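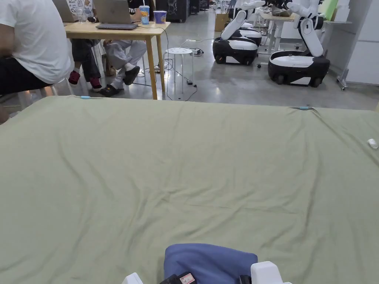 Folded blue cloth on a green sheet.

Bring back the long convalescence

When I had pneumonia in March I was in the hospital at Platden for nine days, and everyone there was kind to me, and I have no complaint to make about any of it. The trouble began when I came home. I had a sheet of paper telling me to finish my tablets and "resume normal activities as able", and I have been arguing with that sentence in my head ever since.

As able! I am a stubborn man and I thought I was able on the second morning. I walked to the postbox, 200 yards there and back, and had to sit on Mrs Next Door's wall with my letter still in my hand. It took me until the end of spring to dig the top bed, and I still needed a lie down afterwards.

My grandmother would have known better. In her house a person who had been properly ill was then officially getting better, and that was a job in itself, with its own meals (custard, mostly) and its own chair by the window. You weren't sick any more, so the doctor stopped calling, but you weren't well either, and the whole household went on quietly treating you as something that might chip. 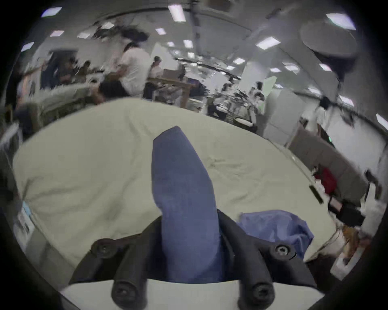 The house on the hill

Those of you who know Somholm will know the big building above the harbour with the long verandah. It opened in 1864 as a convalescent home for mill workers, who were sent there for three weeks at a time to eat and sleep and look at the sea. It's flats now, and very nice flats too, but I can't walk past without thinking about those three weeks. Mill owners were hardly famous for their soft hearts, and even they could see that a man sent back to his loom half mended would be on his back again by Christmas.

I don't want to be silly about the past. Plenty of those people never got a bed on the verandah at all, and I would sooner have my antibiotics than any amount of sea air. All the same, we threw out something useful when we decided that being discharged and being recovered were the same thing. 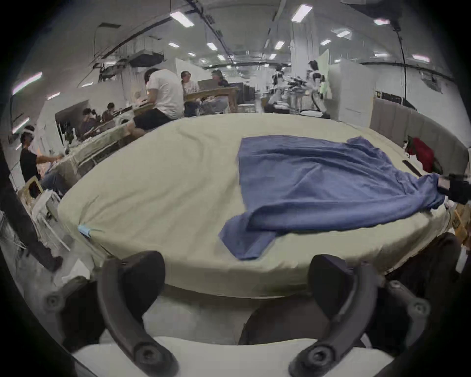
Yasir Awan
Retired bus inspector and regular contributor
Aug 29, 2001

So what would I like to see? To begin with, I'd like somebody on the ward to sit down with you for ten minutes before you leave and tell you how long it takes. If a nurse had said to me, "Mr Awan, you will be tired until the summer and you'll probably cry at the wireless," I would have gone home a good deal less frightened. I did cry at the wireless, as it happens, at a programme about canals, and I thought there was something seriously wrong with me.

Then there is work. My friend Horácio Bettencourt had his gall bladder out the year before last and was back at his desk at Liapis before he could comfortably do up his belt. Nobody had ordered him in, I should say. They rang up to ask how he was, and then rang again, and he is the sort who hears a question like that as a summons. He was off for another month in the autumn, and I don't see who gained by it. 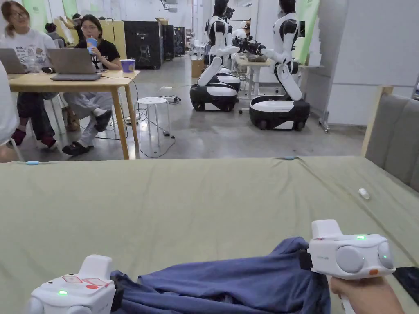 Dark blue cloth on a sage-green cover.

I know the objections, having had most of them from my own son over Sunday lunch. Beds are short, small firms can't carry people, and if you tell folk to rest some of them will never get up again. I take the last one seriously. Lying about for too long does you no good, and my doctor was quite right to have me walking a bit further every day. But a bit further every day is exactly what I mean by convalescence, and it goes much better when the people around you expect it to be slow.

Until the hospitals and the employers come round to my way of thinking, it is down to the rest of us. If you have a neighbour just home, please take round a dinner in the third week as well as the first, when the cards have stopped coming and they've started to feel they ought to be over it. Mine was a fish pie, and I have still got the dish.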